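Notes from the Sewing Room, 11/12/2019

So I finally did it. After three years of cutting, gluing, sorting and generally making a mess straight onto the bare wood of my work table, I put a mat down. A big dark gray one! I know this is not earth-shattering news, but several of you wrote in after the August letter to ask how I keep my table looking decent, and the truth at that point was that I didn't. There was a ring from a paint jar, a long scratch from a craft knife, and something sticky by the left corner that I had just learned to put my elbow around.

The push came from Neelam Pandey, who runs the Flemville craft swap and has very firm opinions about work surfaces. She came over to pick up a bag of buttons, looked at my table, and said (kindly, I think) that I was ruining a perfectly good piece of furniture. The table is a Domwood, by the way, bought used for 139 dollars when the old library annex was clearing out. It's pale, it's solid, and it took two grown adults and a lot of muttering to get it up my stairs. I do love it. So that stung a little.

I spent the next couple of weeks trying things out. First a vinyl tablecloth from the kitchen drawer, which slid all over the place and made a smell when the sun got on it. Then an old bath towel, and let me tell you, do not try to pick beads out of a bath towel. I also borrowed one of those green cutting mats with the grid on it. Great for cutting, but the lines made me crazy when I was laying out small pieces, because my eyes kept wanting to follow the squares.

What I ended up with is a plain dark mat from Nalitz, the kind that comes folded in a flat packet. I went back and forth over the color for ages (they had a cream one that was much prettier) and I am so glad I picked the dark. Anything bright shows up right away. I do a lot of counting games and little block sets for the kids' table at the swap, and a yellow piece on that gray just about shouts at you. On the bare wood I was forever losing the yellow ones and the tan ones, and then finding them later with my foot.

Now, the folds. It comes with creases in it and they are stubborn. I left mine flat overnight under a stack of cookbooks and that took out the worst of it, but there are still faint lines if you look across the mat with the lamp on. They don't bother me. The pieces sit fine on top. If they bother you, Neelam says to roll it up the other way around a wrapping paper tube and leave it for a few days. I haven't had the patience.

A couple more things I've picked up. Don't trim the mat to fit the table exactly. I was going to, had the scissors out and everything, and then I noticed I like having a bit of wood showing at the side - it's a good spot for the coffee cup and the pencil, and you always know where the edge is. And move your lamp before you start any close work. With mine where it was, everything threw a long dark shadow and I kept reaching for the shadow instead of the piece. A few inches over made a big difference.

The bin project is still going, for those keeping track. We have nearly 900 pieces sorted by color now for the winter swap, and the yellow bin is the only one that isn't full. If you have spare blocks or cubes of any kind, Mrs. Ahuja is taking them at the front desk through the end of the month. Please wipe them first, we had some jam last time.

Next letter will be about thread storage, and I have a lot of feelings about thread storage. 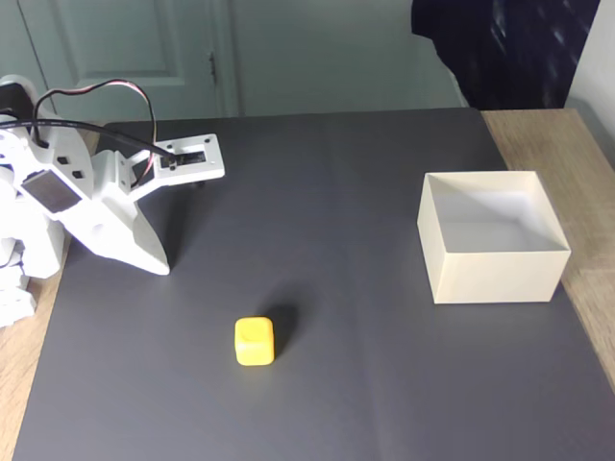 How do you clean a dark fabric mat without leaving streaks?

Shake it out first, then go over it with a lint roller. For spots, use a barely damp cloth with a drop of dish soap and wipe the whole area in one direction, then let it dry flat before you put anything back on it.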